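3.2 Materials and layout

The cubes used in the second block of trials were chosen from the Bundetti set, which had already served in the August pilot. The set is sold in mixed bags, and the shades differ slightly from one bag to the next. Fouad El Fassi therefore went through 307 cubes by hand and removed those with chipped corners or uneven color. A further 58 were set aside as spares and stored at Trestamden in a closed drawer, away from sunlight.

Figure 3 shows cubes on the brown mat, with orange, yellow, red and green among the colors. The mat was kept for all sessions of the block. It covers a large part of the white table and gives the cubes a plain background, against which the yellow and orange ones are easy to tell apart. Earlier work with the Ernex board had used a printed grid, but the lines drew attention to fixed positions and made small changes in spacing hard to judge.

For this reason the layouts were left loose. In the arrangement shown, the cubes form a rough ring, with two yellow cubes side by side near the center and two orange cubes at the top. Slight tilts were accepted as part of the layout and were left uncorrected. What mattered was the order of colors — exact distances were noted but not scored.

Each layout was drawn on a paper sheet before the session, following the scheme of Benmoussa, and was given a number from 1 to 17. Ciarán Scanlon compared the sheets with the finished layouts and marked any cube whose neighbors differed from the drawing. Sheets with more than one such mark were excluded from Section 4, leaving some 100 for the analysis of color order.

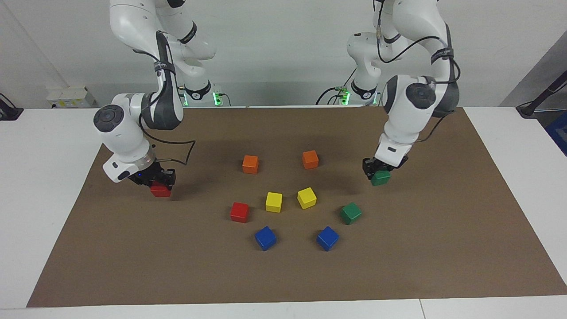
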